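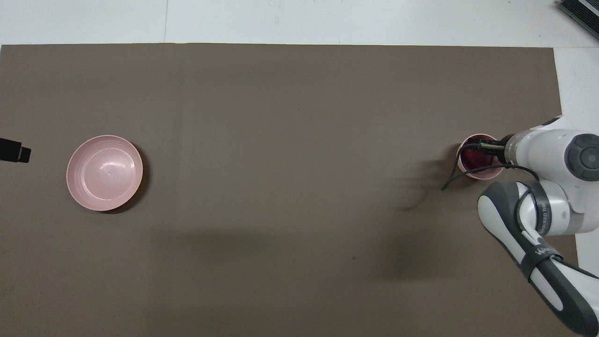 Station 2, cup and bowl task, head camera view. Gripper closed on the cup, bowl at left.

Zalley Data Room
Safety and Inspection Checklist for Recording Stations, with Comments
Station inspected: 2 (single arm, mat table)
Task set: Meredith, cup and bowl
Date of inspection: November 17, 2022
Result: may continue, three points open

How to fill in this form: write OK, NOT OK or N/A after each item. If you write NOT OK, you must also write a comment. A comment with OK is welcome but not needed. Please do not leave an item blank, I can not know later if it was checked or forgotten.

PART A. BEFORE POWER

A1. Emergency stop is within reach of the operator's free hand. OK
Comment: Tested from the chair and also standing. When standing one must bend a little, but the hand arrives without looking.

A2. Emergency stop cuts the arm, and the brakes hold. OK
Comment: Pressed two times, one time with the arm low and one time stretched out over the mat. There was a small drop at the wrist in the stretched position, less than the limit in the Tedden manual.

A3. Base bolts are tight, paint marks are in line. OK

A4. Floor tape is complete and visible. NOT OK
Comment: The tape is worn through where the chair rolls. A visitor would not understand where the line is. New tape is ordered. Until it comes, the chain must be hung during recording.

A5. Power supply and controller are free for air on all sides. OK
Comment: Last time there was a jacket on the controller. Today nothing.

PART B. TABLE AND MAT

B1. Mat is flat, no raised corner or edge. OK
Comment: There is a faint crease in the upper part of the mat, toward the left. I passed my hand over it and it does not catch. It stays OK, but if somebody can feel it with a finger, please change the mat.

B2. Mat is clean. OK
Comment: The mat has lighter and darker patches, this is the look of the surface and does not go away with the cloth. There was also one very small dark speck near the lower center. Please pick off such specks before the first episode of the day. They are not a danger, but they stay in all pictures of that day.

B3. Middle of the mat is free between cup and bowl. OK
Comment: The arm must travel over this space with the cup, so no pens, phone or spare objects are put there, also not for a minute.

B4. Mat does not slide when pushed with the flat hand. OK

B5. Fixed parts at the table border are tight and outside the path of the arm. OK
Comment: The small black part at the left border, at the height of the bowl, was checked by hand. The path for placing into the bowl should come from above and from the right. Operators who like to go around the bowl from behind, please do not do it at this station.

PART C. ARM AND GRIPPER

C1. Covers and joint caps are closed, no cracks in the shell. OK

C2. Band on the forearm is tight and does not turn. OK
Comment: The lettering must be on the outside and the end of the band must be tucked in. A loose end can catch on the cable.

C3. Gripper fingers close evenly and open completely. OK
Comment: Closed and opened 20 cycles with no object. No noise.

C4. Grip force is set to the value for thin plastic. OK
Comment: The value was correct today. After the metal objects in the Clondamer set it must be put back by hand, the software does not do this for you.

C5. Gripper cable has enough length in all positions and can not be caught. NOT OK
Comment: The thin black cable hangs in a loop below and to the left of the gripper, and comes down to the mat beside the cup. In the pick position this is acceptable. I am worried about the moment of lifting and turning, when a low loop can go over the cup or under a finger. Please fix it with one more clip close to the wrist, and then move every joint slowly to its limit to see that the cable is not pulled. Do not make it too short - a tight cable is worse than a long one.

C6. Speed limit is set to the teaching value. OK

PART D. OBJECTS

D1. Cup and bowl have no cracks and no sharp edges. OK
Comment: Both felt with the finger along the whole rim. The cup is replaced after 900 grasps, also when it looks good. The counter on the task sheet shows 384.

D2. Bowl is empty at the start of the episode. OK

D3. Nothing liquid is used in this task set. OK
Comment: From above, the inside of the cup looks dark red or magenta under the fingers. One person who labels the pictures asked me if there is a drink in it. The task sheet allows no liquid, so always look into the cup from the side before the start, and write in the log if anything at all is inside.

D4. Objects are placed within the marked start areas of the task sheet. OK
Comment: Cup right, bowl left, at nearly the same height on the mat. This is layout 1. For layout 2 the distance is smaller and the arm comes closer to its own elbow limit, so please run one slow episode first.

PART E. CAMERA AND LIGHT

E1. Head camera is fixed and the view agrees with the reference picture. OK

E2. Cup can be seen at the moment of the grasp. OK
Comment: The fingers cross over the top of the cup and cover one part of the inside, but the pale rim is still easy to find. I accept this. If the rim is fully hidden, the episode is marked as blocked and is not used for training.

E3. Light is constant and without strong glare. NOT OK
Comment: There is a bright reflection on the inner wall of the bowl, on the right side, and the arm gives a soft shadow left of and below the cup. The shadow is fine, the model must learn with it. The reflection I would like smaller. Please turn the lamp a little away and take a new reference picture. Do not change the lamp in the middle of a series, only between two series.

PART F. OPERATOR

F1. Operator has done the station training and signed the sheet. OK

F2. Long hair is tied, no loose sleeves, no badge on a cord. OK

F3. A second person is in the room during recording. OK
Comment: In the room means in the room. The kitchen does not count.

F4. Break is taken after each block. OK
Comment: The goal for this set is 2,000 episodes and I understand the wish to finish early. But tired hands make bad examples, and the system learns the bad ones with the same patience as the good ones. A dropped cup is not a problem, just mark the episode as failed and keep the file.

OPEN POINTS

A4, floor tape. Chain is used until repaired.
C5, extra cable clip. To be done before the next series, the station is not used for layout 2 until then.
E3, lamp angle and new reference picture. To be done between series.

Next full inspection: January, or earlier after any collision, change of gripper or move of the table. Parts B and D are repeated each morning by the operator on the short form.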